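# Wiping Down Tall White Cabinet Doors Without Leaving Streaks

A big white cabinet is a lovely thing to have in a room until the afternoon sun comes in sideways, and then every fingerprint and every swipe of an old rag shows up at once. I put off cleaning ours for longer than I care to admit (it went on my list in April and stayed there), and when I finally got to it I was surprised at how little work it took.

## What you need

- Two soft cotton cloths, one damp and one dry
- A bowl of warm water with a few drops of dish soap
- An old soft toothbrush
- A steady step stool

I use Fivico dish soap because it's what we keep by the sink, but any mild one will do. Skip scouring powder and the rough side of the sponge. They dull a smooth finish, and you can't rub the shine back in.

## The doors

Start dry. Run a cloth over the top of the cabinet first, if you can reach it safely, and then down both doors, so you aren't making mud out of dust later on. Then dip your cloth, wring it out hard, and wring it once more for luck! Work from top to bottom in long, straight strokes, one door at a time, and follow with the dry cloth before you move over.

When both doors are done, open them and wipe the inner edges where they meet. That narrow gap collects a gray line of grime that you stop noticing after a while.

## The handles

Most of the mess lives right next to the handles, where everybody's fingers land. Small bar handles like these need the toothbrush, worked gently around the spots where the metal meets the door.

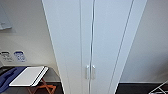
A reader from Illemora wrote in to say that she dries her handles before she does the doors, so that drips don't run down a clean panel, and I've been doing it her way ever since. She also puts a folded towel on the floor underneath, which has saved my socks more than once.

Leave the doors open a few inches until the edges feel dry to the touch, then close them up and go rinse your cloths.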